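4.2 Rules for two-arm work with thin film

Bags, liners and other thin film were the hardest items to cover in the Odera code of practice. The first draft, circulated in October, treated them as ordinary household objects and set a single grip force limit for all of them. Reviewers at the Veronis site asked for a separate rule. The revised text, adopted on May 3, 2023, applies to all 28 stations and rests on a log of 1,620 bag-handling trials.

Rule 7 assigns each arm one role for the length of a trial. The holding arm keeps the rim of the bag open and may not travel while the other gripper is inside. The reaching arm enters through the opening only, at reduced speed, and must be withdrawn before the holding arm lets go. If either gripper loses the film, both arms stop and the operator records the event before resuming.

Rule 8 concerns the work area. Cables on the arms are to be checked before each session, and loose items on the floor are to be noted in the session record. Of the 84 stops reviewed under the draft code, 18 were traced to a cable or a loose item and the rest to the film itself.

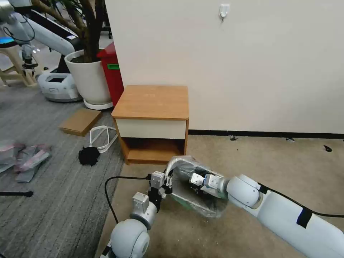

Figure 6. Two-arm handling of a clear plastic bag under Rule 7. The left gripper holds the rim; the right gripper is inside the bag.

Illalent, in its written response to the revised text, objected that a fixed role for each arm is too strict for large bags, where the rim may need to be regripped partway through, and asked that one change of role be allowed per trial. The request was accepted for the Drimidska stations only, on the condition that the reaching arm is fully withdrawn before the change is made.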